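Equipment Review: Loleck Hand Controller for Remote Demonstration

The Loleck is a hand controller used to guide a robot arm through a task while the motion is recorded. Wutgate supplied two units to our teaching laboratory in November, and operators have since recorded 1056 demonstrations with them.

Setup is simple. New operators were able to complete a supervised grasp within their first hour. The trigger is light and returns cleanly. The wrist dial is less satisfactory, as small turns are easily overshot. The Grimshaw controller it replaced was heavier but steadier in this respect.

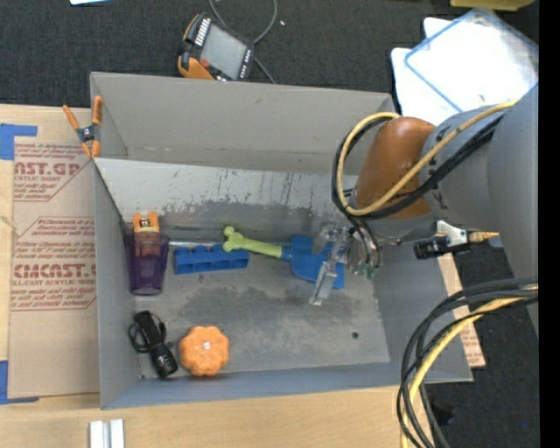

Recording quality depends greatly on how well the operator can judge depth. Small, mixed items are the most demanding test. Placing clear gripper fingers over the blue head of a toy wrench or tool, with a brick and a cup close by, calls for slow final movements, and the Loleck's low-speed mode is well suited to them.

The controller is recommended for laboratories with trained staff. The printed manual requires revision.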